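The Hour Between Lunch and Dinner

By Gisela Espinoza

When I moved to Brilcombe, the first thing I lost was five o'clock. In my mother's house this was the hour of the kettle. My brothers came in from the street, the bread was put on the table with butter and quince paste, and the radio was turned down a little so that people could talk. We called it the once, and it was a meal with its own plates. In Brilcombe, at five o'clock, people are in their cars.

I have asked many people since then what they eat in the afternoon, and most of them look guilty before they answer. A handful of crackers over the sink. Half of a child's banana. A bar from the machine in the corridor, eaten on the stairs. They don't call it a meal, and some of them told me first that they eat nothing, and remembered the crackers later.

Leandro Daza, a retired school cook who lives two streets from me, thinks this is a mistake of vocabulary. "If it has no name, you will not sit down for it," he told me. He cooked for 181 children in a school near Tovberg, and for many years the afternoon plate was part of his work. It was small, something with milk and something from a tree. Then the school day was made shorter and the plate disappeared from the budget in August, when the families were away. The children went home hungry at three and, he says, ate sweets until dinner, and then did not want the dinner.

A meal for people who work with their hands

The afternoon meal is older than the office, and in many countries it belonged to the fields. People who started before the sun needed something between noon and the dark, and it had to be food that could be carried and did not spoil. Bread, cheese, onions, cold tea, fruit in its season. My grandfather took boiled eggs in his coat pocket, with the salt folded in a piece of newspaper, and he was very strict that the eggs were for five o'clock and not for four.

Later the factories kept the habit, with a bell. Nicanor Valdebenito worked for most of his life in a furniture plant and he still can describe the table in the break room, which was too short for everyone, so the younger men ate standing. Each one put what he had in the middle. There was always a man who brought only radishes. "We complained about him every day," Nicanor said, "and the radishes were always finished."

What I like in this story is the middle of the table. At lunch in the plant each man ate from his own box. In the afternoon the food was common, and it was mostly small things that can be divided without a knife. I think this is the real difference between the snack and the once. You can eat a snack alone in a car, but cherries or grapes in an open dish ask for more than one hand.
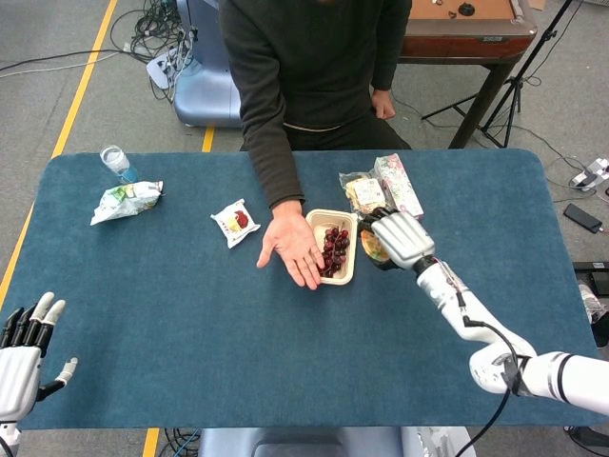
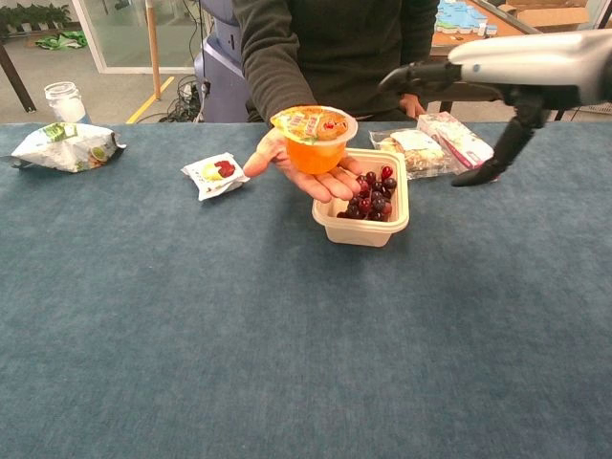

What is on the table now

Javiera Yáñez has a stall at the Zapata market, on the side near the bus stop, and she sells to the people who go home. She knows the afternoon better than any of us. From four o'clock, she told me, nobody buys potatoes. They buy what they can eat before the door of the house: apricots, small cucumbers, grapes if they are sweet. She keeps a bowl for tasting and she does not mind when a customer tastes and goes away. He will be hungrier tomorrow.

She also sees what the parents carry in the other bag. Jelly cups, yogurt tubes, biscuits shaped like animals. She is not against them. Her own son had a jelly cup each afternoon until he was nine, and he is a tall and healthy person who now drives a bus. But she put next to it a plum or a piece of melon, and he had to sit on a chair to eat both. The chair, she believes, was the important part.

Gervásio Rangel, who runs the Pedik bakery across the square, made an experiment of this kind last winter. He took out the high counter by the window and put a long table with benches. From four to six he sells a plate with a roll, butter, jam and whatever fruit Javiera sends to him. In the first weeks the people took the roll in a paper and left. After that a few nurses began to sit, and then a group of men who play dominoes badly and with a lot of noise. He has now the problem that they don't leave at six.

How to bring it back at home

I don't want to give rules to anybody, so I will only write what we do in my house. We put a cloth on the table, also when there is only toast. We take the fruit out of the refrigerator after lunch, so it has its taste by five. Tea for the adults, milk with a little cinnamon for my daughter. We eat dinner later than the neighbors, and smaller, usually soup.

On the days when I work late, my daughter puts the cloth herself and calls me on the telephone. She tells me what there is. Yesterday it was bread and two pears, and she had eaten one already.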